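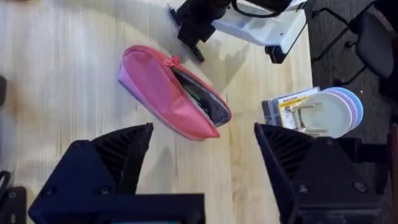 Free repair manual library opens to home mechanics in Mekthorpe

April 2019

If you have ever stood in the driveway with the bonnet up, a borrowed socket set and no idea which bolt comes off first, there is good news. The Mekthorpe Motor Club has opened its collection of workshop manuals to everyone in town, members or not, and it is a cracker of a collection!

More than 1,000 manuals are now on the shelves in the clubrooms on Vellier Street, behind the old tyre shop. They cover family sedans, utes, vans, small trucks and a surprising number of motorcycles, and they go back to the days when setting the points was something you did on a Saturday morning (and again the next one). Plenty of them are proper factory editions, with full wiring diagrams and torque settings. Others are the familiar home mechanic kind, thumbed and greasy, with handy notes in the margins from whoever did the job before you.

Borrowing is free. Bring something with your address on it, fill in a card and you can take home 2 manuals for 15 days. The big factory binders stay in the room, but there are tables to work at and a photocopier for the page or two you need under the car with you.
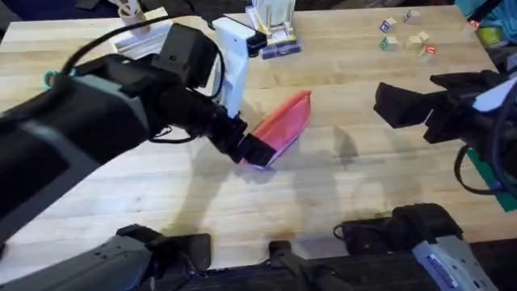
A light wooden table with two robot arms at work.

The bulk of the collection came from Ouellet Motors, the family garage that closed its doors last year after a long run on the highway corner. The Ouellet shelves took up a whole wall of the office, and the club jumped at the chance to keep them together. Members have spent the summer sorting, drying out a few damp boxes and working out an index that lets you search by make, model, year and engine. It's a lovely thing to use. Type in your car and up come the manual, the shelf number and any loose service bulletins filed with it. 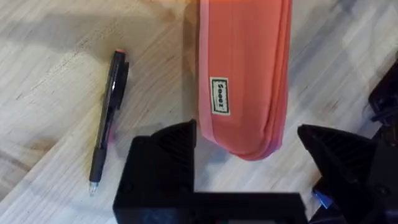 Scanning is the next job, and it is a big one. The club has a grant of $2,000 from the Zeltivlow Community Fund for a book scanner and a decent computer, and the plan is to start with the wiring diagrams in the most fragile books, along with the club's own repair notes. Only material the club has permission to copy will go online. Until then it is all done the old way, with index cards and a plain black retractable pen like the one on the table here, pink button and all, and the cards are filling up fast. If your handwriting is neat, you will be very welcome.

The club is also running a series of beginners' evenings to go with the library. The first covers brakes: how to check pads and discs, how to read wear, and when to stop and ring a professional. Cooling systems come next, followed by a session on reading a wiring diagram without losing your temper. Each one works straight from the manuals, so you will go home knowing how to look things up for your own car, whatever its colour or vintage. 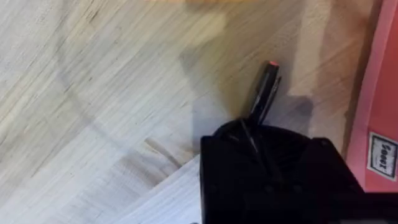 Pale timber tabletop, with a faint curved mark in the grain.

Donations are still coming in and the club would love more, especially manuals for diesel utes and anything on early fuel injection. Owner's handbooks and parts catalogues are fine too. Please leave out loose magazines for the moment, as the shelves set aside for those are already full.

The library is open on club nights and most mornings during the April school holidays. Check the noticeboard at the front gate for hours, and use the side door if the roller door is down.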